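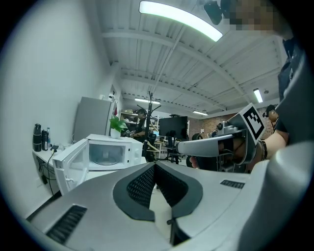 Search this site Enter keywords Go

Consumer Law for Non-Lawyers
Week 6: When is an ad a promise?
Notes by Gemma Oakley

Read the Pearce chapter before class. Last year most of you read the first page of it, and the discussion was what you would expect.

Start with the ordinary rule. An ad is usually an invitation to make an offer. The store says "couch, $695," you walk in and say you want the couch, and the store is still free to say no. Students hate this rule, mostly because they have all tried to buy the couch.

The exception is an ad so definite that nothing is left to discuss. It names the item, the price, the number on hand and who gets them. "First 128 customers" starts to look like an offer, and customer 12 may have a contract the moment she does what the ad asks.

Then there is puffery. "The best mattress in America" promises nothing, and courts assume you knew that. "Sleeps cool for ten years" is a different animal — it can be tested, and somebody will test it.

Problem for discussion

Trustby sells space heaters. Its flyer says: "Our warmest heater ever. Cuts your bill by $2,000 or we pay the difference." Kieran Naylor buys one. His bill for the whole year before was $1,566, so the heater would need to run on hope. He saves $40 and asks for a check for the rest. Trustby says the flyer was obviously a joke.

Work through it in this order:

1. Which words are puffery and which are a claim of fact?
2. Would a reasonable reader take the second sentence seriously? Does it matter that Kieran could do the subtraction?
3. If there is a promise, what did he have to do to accept it?
4. What does "the difference" mean, and who suffers if it's unclear?

On question 4, remember that unclear terms tend to be read against whoever wrote them. Trustby's marketing department wrote these at some speed.

Written answers are due 12/8/23, two pages, normal margins. I can tell when the margins aren't normal. Amber Tapley has the Sellon reading on reserve at the front desk. It covers fine print, and it's set in very small type.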